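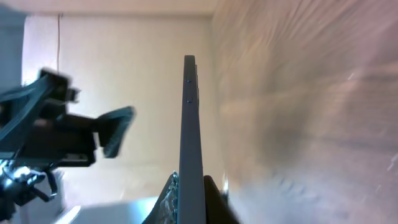
**1/** Spent most of October watching people at Wadcombe teach a two-armed robot by hand, and I have some complaints about the phrase "it learns from you."

**2/** The task on the sheet is called Skukomora. Pick up a phone with one arm, pass it to the other, put it down. Any four-year-old with sticky fingers can do it. The robot gets 122 demonstrations before training even starts.

**3/** And "demonstration" is doing a lot of work in that sentence. Somebody drives both arms by remote control, start to finish, every single time. If they hesitate, the hesitation goes in the data. If they have a weird habit of coming in from the left, so does that.

**4/** I tried it. 8 attempts, three I'd let anyone see. You have no feeling in your fingers at all, so you end up squeezing by eye and hoping.

**5/**
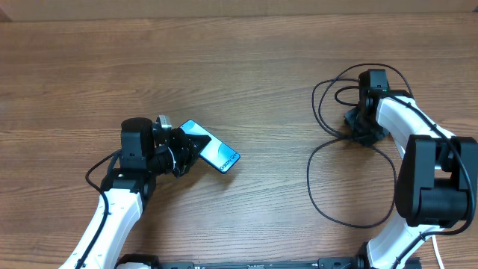 *Left arm has the phone, right arm open. The handoff is the part everybody rushes.*

**6/** Gyu-bin Nam, who drives better than anyone else there, told me she throws out more than 10 takes on a bad afternoon. Good for her. But then what's left is a pile of clean runs by one very patient person, and the robot never gets to see how you recover from a fumble.

**7/** Asked what happens with a different phone, or the same phone face down. "We'd collect more." OK. And a different table? Same answer. At what point do we stop calling this teaching and call it piecework?

**8/** Cho keeps telling me the next round will need far fewer demos. Maybe! I heard the same about Gestis last year and I'm still waiting to see a number.

**9/** If anyone has results on an object that wasn't in the training set, with the failures left in, send them. I'll read the whole thing.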